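Search this site Search Go

The Trouble With Sunshine

January
By Emiliano Manríquez

Binta Balogun keeps a kettle beside her monitor, and she made us both tea before she would say a word about software. She leads perception at Grastis, which has a long, low office at the edge of Corkton, and she has spent most of the past two years teaching a small ground robot to tell the difference between a hole in the road and a bit of sun.

"People hear that and they're very kind about it," she said, settling in. "They say oh, how interesting, and then they ask when we'll get to the hard part. And I have to tell them that was the hard part! That's what I do all day."

The robot drives on narrow paved roads through woodland, with cameras and a modest computer on board and no map finer than a line on a screen. It has to find the pavement, stay on it, and stop for anything it shouldn't run into. Balogun's team writes the part that takes each camera image and labels it, piece by piece, as drivable or otherwise. The package is called Rastogi, a name that was picked before she arrived and that she has given up asking about.

Her favorite place to test it, if favorite is the word, is the forest road at Wilbridge.

"I love that road and I dread it," she said. "It's shady, it's quiet, it has leaves hanging over it from both sides, and on a bright day it's the worst thing you can show a segmentation network. There's no center line. There are no curbs. All the cues you'd lean on in town are gone, and what you have in their place is these great splashes of light lying on gray asphalt."

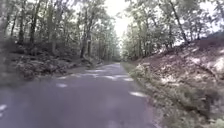 Dappled light on the forest road at Wilbridge, one of the stretches used for testing Rastogi.

The early versions, she told me, had been trained mostly on open roads, and they had learned that a sharp change in brightness usually means the edge of something. In a parking lot that is a pretty good rule. Under trees it meant that a patch of sun got a border drawn around it and was handed to the planner as an obstacle, or as a gap in the road, depending on the model's mood. The planner, being a cautious and obedient piece of code, put the brakes on.

"You'd be walking along behind it, and it would stop, dead, in front of a puddle of sunlight. Then a cloud would come over and off it would go again." She laughed for quite a while at this. "My mother came out with us once. She thought it was shy."

I asked what the first fix had been, and she winced. The team tried evening out the brightness of each image before the network saw it, so that sun and shade would come closer together. The false stops dropped right away and everyone was pleased for a week. Then they noticed that the fix had also flattened the line between pavement and leaf litter, so that the robot was now drifting happily toward the shoulder.

"Brown leaves in shade and gray asphalt in shade are not very different once you've squashed the contrast out of them," she said. "We'd swapped a robot that wouldn't go for a robot that would go anywhere. I know which of those I'd choose to walk behind."

What worked better, in the end, was a slower business. Her group put together 2690 short clips from shaded roads and labeled them by hand, with a rule that light was never to be given a label of its own. Pavement in the sun was pavement, and so was pavement in the shade, and the labelers drew straight across the boundary. It sounds simple, she said, and it caused more arguments than anything else they did that year, mainly over places where the sun fell on the asphalt and the grass beside it in one bright smear. Where does the road end inside a patch that is very nearly white?

"Sometimes you can't see it. So we let people mark it as unknown, and we taught the network that unknown was a respectable answer."
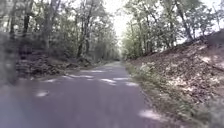
Sunlight spills from the pavement onto the verge at right; a brush pile lies along the other side.

The other half of the work was memory. Rastogi used to judge every image fresh, with no idea what it had decided a moment earlier. Now it carries its last few answers forward, shifts them according to how the robot has moved, and compares. A real object keeps its shape and its place on the ground as you come closer, and it tends to stand up from the surface. A patch of light keeps its place too, more or less, but it has no height at all, and the geometry gives it away. The whole cycle has to finish in 33 milliseconds, so Balogun has become, in her words, a terrible miser about anything anyone wants to add.

I wondered whether there was a danger in all this. If you train a machine to ignore pale shapes on the road, surely one day the pale shape will be a flat sheet of something, or a dog lying down? She nodded well before I had finished.

"Yes. Yes, and I'd be worried about anyone on the team who didn't ask it. We keep a separate set of tests that are only objects in sun, and a build that misses a single one doesn't go out. I've held back three releases over that. I was not popular." She topped off my tea without asking. "A dog has height, even when it's asleep. The flat things are what I think about. Cardboard. A pale tarp. For those we slow down, and I'm quite comfortable with slow."

There are other worries on her list. The bright opening at the far end of a tree-lined road still washes out the leaves around it, and the auto exposure can hunt back and forth when the robot pitches on uneven ground. Motion blur in the near corners turns grass into a green fog, and the network's confidence there is poor, so the planner gives those corners less say. She would like a better camera. She has been told she may have a better camera next year, and she told me this with the face of someone who has heard it before.

She showed me the replay tool before I left, which she wrote herself over a holiday and is plainly proud of. It plays a recorded run with two versions of the software side by side and stops wherever they disagree. On the oldest pairing, it stopped nearly 108 times in a single run. On the newest she let it play for so long that I forgot I was waiting for something, and we got to talking about her garden, which gets too much shade.

Related
Choosing a frame rate for small ground robots
What the planner does when perception says "unknown"
Labeling by hand: notes from the Corkton office
Replay tools and how we use them
Older interviews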